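Masking the hand out of the wrist camera view in Motinden

The mask step runs before any detector sees the picture. If it is skipped, the fingers and sleeve are picked up as objects and the planner tries to avoid them.

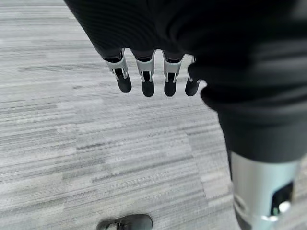
You will need Motinden 2 or later, a calibrated wrist camera and a log with the hand at rest. A fixed mask covers the parts that never move relative to the camera. The fingers need a second mask, drawn from the joint angles.

1. Record the rest log

Send the hand to its rest pose and record 300 frames while the wrist turns slowly over a plain or patterned floor. Keep the arm's speed constant. Start the recorder before the motion.

2. Build the fixed mask

Run:

motinden mask build --log rest.log --out fixed.png

The tool marks any pixel whose value stays within the noise limit over the whole log. Cloth is the usual problem. Folds in a sleeve shift as the wrist turns, so the edge of the mask comes out ragged. Add --grow 2 and build again.

3. Add the finger mask

Point the config at the hand model:

hand_model: gisow_hand.urdf
joint_topic: /hand/joint_states
max_delay_ms: 111

If a joint message is older than max_delay_ms, the node drops the frame. Do not raise the limit to get the frame rate back. Fix the clock offset first.

4. Check the result

Open the overlay viewer and close the fingers at half speed. The mask should follow the fingertips with no lag. A thin bright line along a metal housing means the model is too narrow at that joint. Set link_padding for that link only.

Known faults

Reflections on bare metal change with the lighting and can drop out of the fixed mask. Fill them by hand in the mask editor.

Error 391 means the mask and camera sizes differ. Rebuild the mask at the camera's current size.

The --grow option was added by Omid Bakhtiari in the September release.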